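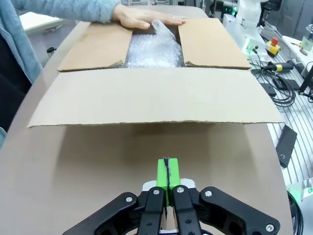
Besinell has packed and shipped spare parts from the same unit for twelve years, and until last June every carton on the site was filled, padded and closed by hand. The firm now has three robot cells in its packing hall, supplied by Dirkus. The packing lead, who started on the benches herself and asked not to be named, says the change is smaller than people expected on some days and bigger on others. The arms do the lifting and placing. The padding still needs a person, and at the bench a packer keeps a hand flat on the bubble wrap at the far end of an open carton, with the black gripper pointing in from the other side.

"Bubble wrap moves," she says. "It springs back up. A packer feels that straight away and presses a bit harder. We spent weeks trying to get the arm to do it and then we stopped trying."

Before the cells came in, a packer on the morning shift was expected to finish 200 cartons. The target is now 300 for a packer working with an arm. She says the figure caused more argument than the machines did.

"People heard 300 and thought they would be running. The first month was bad, I won't pretend otherwise. We had the arm set too fast and it felt like it was waiting for you. Dirkus slowed it down and the number went up, because there were fewer stops."

No jobs were cut, though two packers who left in the spring were not replaced. One of those still on the benches, who has been with the firm since it opened, says she noticed the difference in her shoulders first.

"I used to go home and not want to lift the kettle," she says. "That has gone. What I miss is talking. With four of us round a table you could chat all morning. Now you've got one person and one arm, and the next person is over there."

The firm has since moved the tea break so that all the benches stop together at half past ten. She says it helps a little.

Training takes three shifts. New starters learn how to stop the arm before they learn how to start it, and they are told to use the red button whenever they are unsure. The lead says nobody has been spoken to for pressing it.

Pay is still being discussed. The packers want the cell work graded higher than hand packing, and Besinell has agreed to look at it once a fourth cell is running.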